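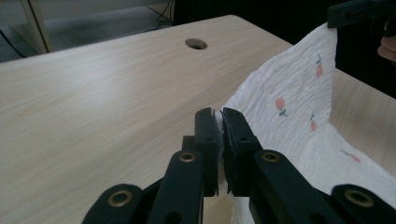
Desk with cable hole, pale wood-grain top.

Jiledham Allotment and Garden Society
Minutes of the general meeting, 2020-06-04

Present: Adjoa Boateng (chair), Afiq Hartono, Kimie Chiba, Inmaculada Echevarría, Mariama Amegashie (minutes). The meeting was held by phone. Two members dropped off the line during item 3 and came back for item 4.

1. Minutes of the January meeting
Agreed, with one correction. Kimie did not "welcome" the new compost supplier. She asked who had picked it. The wording has been changed.

2. Water
Afiq has read through the Sulow proposal for a drip system. Sulow says it would cut our water use by up to 50 percent. Afiq asked them what this was compared with and was sent the same brochure again. He does not think they know how much water we use, and we don't either, as the meter by the lower gate has been unreadable for as long as he has had a plot.
Inmaculada said that a drip system would still be better than people leaving a hose running in the squash while they go home for lunch. Adjoa said that was a different problem and a pipe would not fix it.
Kimie wanted to know who clears the lines when they clog. The proposal says "minimal upkeep." No hours or costs are given.
Decision: no deposit to be paid. Afiq to ask for the name of one other garden that has had the system for at least two summers, and to call them himself.
Action: Afiq to report the meter to the water company, again.

3. Soil test
The results from Gendura came back for the upper plots. They recommend a soil conditioner, which Gendura also sells. Mariama read out the numbers. Phosphorus is high, pH is fine, organic matter is "moderate."
Adjoa asked whether any garden has ever sent Gendura a sample and been told to buy nothing. Inmaculada thought this was unfair, as the lab side and the shop side are separate. Kimie said they have the same phone number.
There was a long talk about whether high phosphorus matters. Afiq has grown good beans on the upper plots for six years and sees no reason to treat them. Inmaculada pointed out that he puts chicken manure on everything and that this may be where the phosphorus came from. Afiq said he would think about it.
Decision: no conditioner this year. Members on the upper plots are asked to hold off on manure until the fall. This is a request only. Adjoa doubts it will be followed and wanted that noted.

4. Waiting list
There are 64 names on the list. Mariama has tried to reach all of them and has heard from fewer than half. She suspects a good number have moved away or signed up twice. One person is on it three times with different spellings.
Inmaculada would like to split the larger plots so that more people can start. Adjoa said we tried this before and ended up with half-plots full of bindweed, given up by July. Kimie said that was a bad year for everyone and a poor test of the idea.
Decision: Mariama to write once more, with a cutoff date for replies. Splitting plots to come back at the next meeting with a drawing of how the paths would run – the last plan had a path going through the shed.

5. Slugs
Kimie tried the copper tape on 2 of her raised beds and left the others bare. She lost lettuce in all of them. She accepts that this is a small trial. Bogdan, the brand we were urged to buy last spring, comes with a money-back promise, but the form asks for the slugs to be "documented."
Afiq swears by beer traps. Adjoa asked if he had ever left a bed without one to compare. He had not.
No decision. Leftover tape is in the shed for anyone who wants it.

6. Other business
The combination on the main gate will be changed. It will not be put in these minutes, as it was last time.
Inmaculada asked for the summer open day to go ahead in some form. Adjoa does not see how it can with the rules as they are, and does not want to promise a date and then cancel it. Left open.
A green wheelbarrow is missing a wheel. The wheel would be welcome back, with or without an explanation.

Next meeting: by phone again, date to be sent around by Mariama. Please send items to her in writing before the day.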